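Docs Guides Planning Tooling Archive

Guides > Simulation > Checking a grasp planner before you believe it

March 2022
By the Dirport tooling desk

Every few months a planner lands on our desk with a success rate attached, and the number is nearly always good. I have stopped asking how good. The first thing I want to know now is what was counted as a success, and the second is whether the same run would come out the same way tomorrow. This guide walks through how we test a grasp planner in simulation, using Retunon for the planning and Lirow for the scene and physics. Swap in your own tools if you like. The order of the steps matters more than the names.

You will need a working Retunon install, a Lirow scene that loads without warnings, and one arm model whose joint limits you have checked against the maker's own sheet. Do check them. The model files that get passed between teams have usually been edited by somebody who wanted a demo to work, and a joint that can turn a little further than the real one will hide a lot of bad planning.

Step 1. Fix the seed and log it

Set the seed in three places: the scene generator, the planner and the physics. Most people set one and think the job is done. In Retunon the sampling seed lives under plan.seed. If you leave it blank it takes one from the clock and doesn't tell you. Write all the seeds to the first line of the log, before anything moves.

Run the same task twice with the same seeds and compare the joint paths. They should match to the last digit. If they don't, stop and find out why. The usual suspect is a planner that works to a time limit, so that a busy machine gives it fewer tries. Switch it to a fixed number of tries while you are testing. It will be slower and you will learn something.

Step 2. Pick a scene that can fail

A bare table with a cube on it tests nothing except whether the arm is plugged in. We use a kitchen island, with ordinary things standing where ordinary things stand.
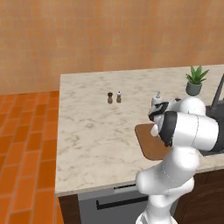
Collision margins are where most planners quietly cheat. The default in Retunon is generous for the arm and close to nothing for the fingers, on the theory that fingers have to get near things to pick them up. Fair enough, until the target has neighbours. A narrow-necked bottle right next to the gripper, with a spiky potted plant on the other side, is a decent test of whether the margin means anything: the planner has to choose a side to come in from, and a poor one will choose through the leaves. Two mills standing a short way apart are also worth keeping in a scene like this, even when they aren't the target. They catch arms that swing wide on the way back.

Set the finger margin by hand. Start large, so that the planner refuses the task, and bring it down until it accepts. Note the value at which it first says yes. If that value is smaller than the error in your camera's idea of where things are, then the plan is only safe in simulation, and I would not call the task solved.

Two more things to check at this stage:

Is the plant a solid shape or a set of leaves? Lirow will wrap a loose hull round any mesh unless told otherwise. A hull round a plant like that is a fat cone, and the planner will avoid a lot of empty air. Some people see this and switch off collisions for the plant altogether. Please don't. Break the mesh into convex parts and accept the slower checks.

Is the counter edge in the collision model? An arm reaching over a counter from the front has its lower links close to the cabinets. If your scene has the worktop as a flat plane with no thickness, and no cabinets under it, you will get lovely short paths with the elbow inside a cupboard.

Step 3. Separate what the planner knows from what is true

This is the step that gets skipped, and it is the reason I distrust most of the numbers I am sent. A simulator knows exactly where everything is. If the planner reads object poses straight from the simulator, you are testing motion planning and nothing else. That is a useful test, but it should say so on the label.

Run every task in two modes. In the first, give the planner true poses. In the second, give it only what the perception module reports from the rendered camera views. Keep everything else the same, seeds included. The gap between the two is what perception costs you.

On our last full set, finished in February, we ran 3119 attempts with perception switched on. Of those, 1255 ended with the object lifted and held. With true poses the same planner looked like a different product. I don't think our perception module is unusually bad. I think most people publish the first mode.

Look closely at how the failures are spread. Low, flat things do worse than upright ones in our runs. The top of a flat object and the surface it lies on are nearly the same height, so a small depth error puts the fingertips into the worktop or closes them on nothing. Pale things on pale stone are a nuisance too, and so is any object whose edges fall where one of the arm's own links blocks the view.

Step 4. Test the approach on its own

Before you let the fingers close, stop the arm at the pre-grasp pose and look. By pre-grasp I mean the point straight above the target, with the hand open and lined up. In Retunon this is plan.stop_at = pregrasp. Run your full set of tasks with that setting and save a still for each one.

It is dull work and it finds more bugs than anything else in this guide. You will see hands that are lined up with the wrong axis of the object, hands that are right but reached by some absurd turn of the elbow, and now and then a hand waiting patiently over the wrong thing.

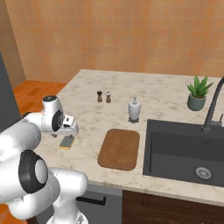 Approach check with the sponge as target: gripper above it, pointing down.

For a sponge like that one, the question is which way the fingers will close. Across the short side is nearly always better, and plenty of grasp samplers will happily offer you the long side if it scores a hair higher. Print the top few candidates along with the chosen one. If the scores are nearly level, the ranking is noise, and you should break the tie with something you can defend, such as distance from the joint limits.

Don't read anything about softness into a good approach pose. Lirow will treat a sponge as a rigid block unless you set it up as a soft body, and rigid blocks slip out of fingers in ways that soft ones don't. The reverse is also true: soft things fold. If the task needs a squeeze, the rigid version will tell you nothing worth having.

Step 5. Write the success test before you run

Put it in a file, check it in, and leave it alone. Ours is short:

- object is off the surface at the end of the lift
- object is still between the fingers after 2 seconds of holding
- no contact between any arm link and anything other than the target
- nothing else in the scene has fallen over

The third and fourth lines are the ones that people drop, and dropping them can do wonders for a score. I have watched a planner called Tichý sail through a demo while knocking down whatever stood behind the target, and the log recorded a pass every time. The test only asked whether the target had gone up. In fairness to its authors, they changed the test when asked. The score in their readme was still the old one when I last looked.

If you find the test is wrong halfway through, fix it and run the whole set again. Don't patch the old results.

Step 6. Shake the scene

Take a task that passes. Move the target a little, turn it a little, shift the light, and run it again. We do 30 variations for each task. A planner that passes the original and then fails most of the variations has been tuned to the original, whether anybody meant to or not.

Keep the changes small at first. You want to know how wide the working region is, and big jumps won't tell you. Then move the neighbours and leave the target where it is. A change in result there nearly always points to the collision settings from step 2.

Change the lighting even if your planner only uses depth. Simulated depth that takes no notice of lighting is a hint that your camera model is too kind. Real depth cameras have trouble with shiny floors, dark sinks and polished stone, and a rendered kitchen can contain all of those without the simulated camera losing a single pixel. Add dropouts yourself. Lirow has a noise setting for it, off by default, which I think is the wrong default.

Step 7. Report the thing properly

State the mode (true poses or perception), the number of attempts, the number of passes, the success test, the seeds and the finger margin. Give the failures by type. If you retried after a failed plan, say how many retries you allowed and whether a pass on a retry counts as a pass. I have yet to read a report that was worse for including this.

Common problems

The arm jitters at the pre-grasp pose. Check the controller gains before blaming the planner. The scene step and the control step may also be out of line.

The plan succeeds but the execution hits something. The planner checks points along the path and the gaps between them may be too wide. Lower plan.check_step and try again.

Results differ between two machines with the same seeds. Look at the physics build. Graphics card physics is not always repeatable, and Lirow's notes on this are thin. Run the comparison on the processor only.

The planner takes far longer with perception on. It is probably replanning every time the pose estimate wobbles. Freeze the estimate once the hand is above the target, and log the fact that you did so.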